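Home Syllabus Units Readings Submit Work Help

Household Textiles and Care
Unit 3 handout: Dressing and Remaking the Bed
Instructor: Mahsa Kazemi

Read this before the lab. Bring the handout with you, along with the fiber chart from Unit 2.

Layers

A bed is made from the mattress outward. The usual order is mattress pad, fitted sheet, flat sheet, blanket, comforter or duvet, and then any throw. Households change this order all the time, and you will not lose points for a different one if you can say what each layer does.

The words "comforter" and "duvet" get mixed up in stores and in conversation. For this course, a comforter is a finished quilted piece, used as it is, usually with a printed or dyed face. A duvet is a filled insert that goes inside a removable cover. Washing is where the difference matters. A comforter goes into the machine whole. With a duvet you normally wash only the cover, and the insert much less often.

Stripping an unmade bed

Start with whatever is loose on top. Clothing comes off first and gets sorted separately, dark pieces away from light bedding. Throws and fleecy blankets come next. Lift them straight up and fold them in the air or over a chair. Dragging a fleece across a printed comforter leaves lint on the print, and you will spend time with the roller later.

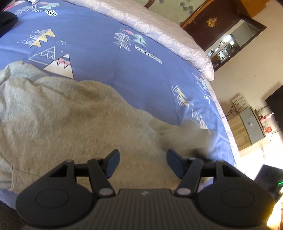
Heavy pieces come off last. Fold a thick duvet in thirds toward the foot of the bed, then in half, and carry it with both arms. A printed comforter should be folded with the print inside if it is going on a shelf. If it is going back on the bed within a few minutes, fold it whichever way is easier.

Look over each piece as it comes off. Note pilling, open seams, stains, and flat spots in the fill. Pilling on a fleecy throw is normal wear and does not mean the piece has to be replaced. A fabric shaver takes most of it off — use light pressure and keep the throw flat on a table.

Remaking

Center the comforter by its print where the print allows. Motifs such as trees, mountains, or lettering usually have a right way up, and lettering should read from the foot of the bed. Scattered designs may face several directions, and then you go by the hem and the care label. Check the overhang on both sides before you smooth the top.

A light-colored throw can lie across the lower part of the bed, folded in half lengthwise. A second heavy layer may stay folded at the foot or along one side until it is wanted.

For the lab

Work in pairs. Strip and remake one bed, then write up the condition of each piece on the inspection sheet. Write-ups have a limit of 400 words. Banafsheh Kermani runs the lab and will sign your sheet before you leave. The reading is page 73 of the course packet, on care labels.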